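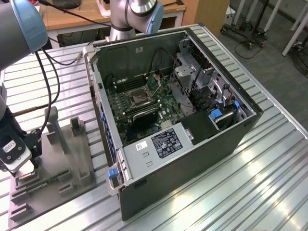
Talha Chaudhry wants the PSU label read before anything else, every tower. Fine, added as item 1.

BRONGATE BENCH CHECK, open towers
1. PSU label legible - OK
2. Side panel off, stored flat - OK
3. Power cord out - OK, checked twice
4. Socket pins, look w/ light - no bends seen. Lever up, leave it 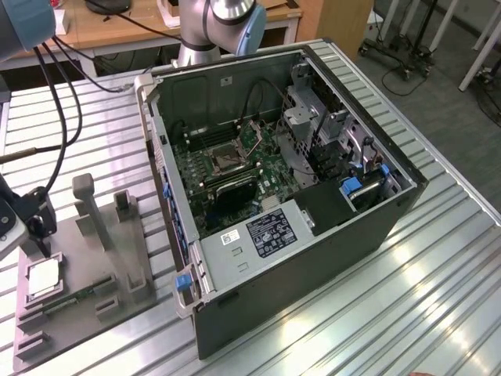
Mehwish asks if RAM can go in before the CPU. No. CPU first, same as sheet 1622.

Cables clear of socket - OK for now, tie back teh black bundle
Wrist strap - tested, pass
Drive cage edges - sharp, gloves
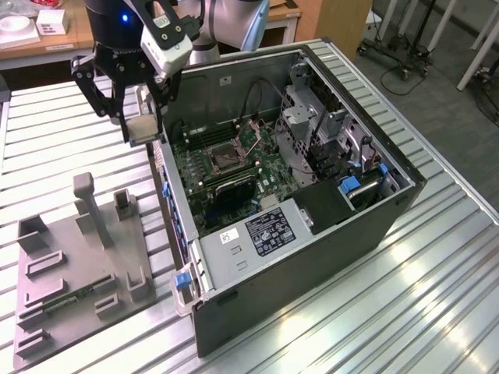
Gloves off again for the CPU tho. Recheck pins befor lever goes down. Sign, date, next tower.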